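ニット帽を干すだけの仕事、のつもりだった

先月から夜な夜なやっていることがあって、ようやく書く気になったので書きます。ロボットに「お手本」を見せる作業です。

題材はニット帽。三角形がいくつも並んだ黒いワイヤーラックがありますよね、お皿とかを立てるような形のやつ。あれにピンクのニット帽をかぶせる、ただそれだけ。人間なら2秒です。私も最初は「こんなの夕飯前に終わるでしょ」と思っていました。終わりませんでした(笑)

やり方は、手持ちのグリッパーを両手に一つずつ持って、自分の腕で動作をやってみせるというもの。前に参加していたRergateというプロジェクトでは遠隔操作でアームを動かしていたんですが、あれはあれで独特のもどかしさがありました。画面を見ながら手元のレバーをちょっと倒すと、ワンテンポ遅れて向こうの腕が動くんです。ゲームがうまい人はすぐ慣れるのに、私は最後まで机をゴンゴン叩いていました。それに比べると手持ち式は自分の手の延長なので、ずっと気が楽です。記録と整理はTraltedumという自作のスクリプト集にまかせています。名前の由来は聞かないでください、深夜に適当に打ったキーの並びです。

で、気が楽だからうまくいくかというと、そこは別の話でした。

まず、指が二本しかない。当たり前なんですけど、普段どれだけ薬指と小指に助けられているか、これをやると身にしみます。帽子の口を広げるときって、素手なら親指を中に突っ込んで残りの指で外側を押さえて、くるっと回しながら広げるじゃないですか。二本指だとその「くるっと」ができない。つまんで、もう片方でもつまんで、左右に引く。引きすぎると口が一直線になって、今度はラックの頂点が入らない。ゆるめるとくたっと垂れて、やっぱり入らない。ニットめ!

しかもつまむ場所で難しさがまるで変わります。てっぺんのほうを持てば持ち上げるのは簡単だけど、そのままだとかぶせようがないので、どこかで持ち替えないといけない。折り返しのところは厚みがあってつかみやすい反面、二枚重なった布の片方だけをつまんでしまうことがあって、引っぱったら折り返しがべろんと伸びて終了、という失敗を何度もやりました。

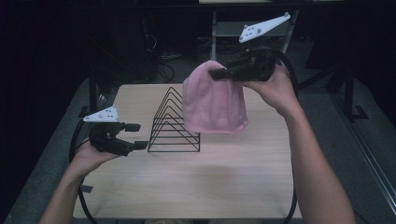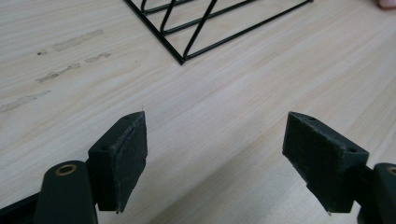 それで、途中から自分ルールを決めました。お手本一回につき、持ち替えは多くても二回まで。迷ったら動かさずに一度止まって、それでもだめならその回は捨てる。

この「迷ったら捨てる」が意外と大事でした。最初のころは、もったいない精神で失敗しかけた回も全部残していたんです。帽子を落としそうになって慌てて空中で拾い直すとか、自分では「ナイスリカバリー!」と得意になっていたんですが、それを学習させたモデルを動かしてみたら、何もないところでビクッと手を泳がせるようになりまして。うわ、私の癖だ、と。自分の変な歩き方を子どもに真似された親ってこんな気持ちなんでしょうか。落としかけてからの立て直しも、落ち着いてゆっくりできた回なら残す価値はあると思います。でも慌てた回は慌てた動きしか教えてくれないんですよね。

もう一つ気をつけるようになったのが速さです。慣れてくるとどうしても手が速くなる。1回目の私と、調子に乗った夜の私では別人です。Traltedumで所要時間を並べてみたら、最初のころは1本16秒、その週の終わりには7秒になっていて、ちょっとうれしかったんですけど、喜んでいる場合じゃない。混ぜて学習させると、つまむ直前で急に速くなったり遅くなったりして、見ていて酔います。今は頭の中で同じ曲を流しながらやっています。サビの頭で持ち上げて、サビの終わりで手を離す。ばかみたいですが、これで動作の長さがかなりそろいました。おかげでその曲がもう嫌いになりかけています。

あと、始める前の帽子の置き方。これも毎回きれいに整えてから始めていたのがまずかった。几帳面に口を手前、折り返しをそろえて……とやっていたら、少しひねって置いただけでロボットがお手上げになりました。今は目をつぶってぽいっと放って、落ちたかたちのまま始めます。裏返ったときも、ぐちゃっと丸まったときもそのまま。やる側はつらいけど、バラけているほうが後が楽です。ラックの向きも5本ごとに少し変えるようにしました。

数の話もしておくと、Kekeroというフォルダに溜めてきたお手本が、ボツを抜いて2647本になりました。ニット帽以外の題材も入った合計ですが、それでもよくやったなあと思います。肩は正直バキバキです。グリッパー自体はそんなに重くないのに、肘を浮かせたまま同じ動作を続けるのが効くんですよ。夜の9時に始めて、気がついたら日付が変わっていることもしょっちゅう。湿布は箱で買うようになりました。

同じことを始める人に何か言うとしたら、ケーブルの取り回しは最初にやったほうがいいです。私は面倒がって後回しにして、腕を伸ばすたびに線が引っかかり、そのたびに手首がくいっと曲がる妙なお手本を量産しました。テープ一本で済む話だったのに、あの晩のぶんは全部ボツです。思い出すと今でもへこみます。

それから、自分の撮った回を翌日に見返すこと。やった直後は全部うまくできた気がしているので、当てになりません。一晩おいて、コーヒーでも飲みながら早送りで見ると、「なんでここで一回引っ込めたの?」みたいな無駄な動きがぽろぽろ見つかります。私は左手がひどい。右手が仕事をしている間、左手がずっと所在なさげにふらふらしているんです。それもちゃんと覚えられてしまうので、最近は左手にも「待つ場所」を決めてあげました。

次は手袋をやってみるつもりです。左右があって、親指があって、考えただけで気が遠くなりますが、Houのほうの設定が片づいたら始めます。Houというのは学習を回している古いパソコンの名前で、最近ファンの音が大きくて隣の部屋まで聞こえるんですよね。先に掃除かな……。

関連記事
・遠隔操作で机を叩き続けた夏(Rergateの思い出)
・Traltedumのログが読みにくいので書き直した
・お手本の長さがそろわない問題
・Houのファンがうるさい

新着記事をメールで受け取る
メールアドレスを登録すると、更新時にお知らせが届きます。配信はいつでも停止できます。

当ブログではアクセス解析のためCookieを使用しています。閲覧を続けることで、Cookieの使用に同意したものとみなされます。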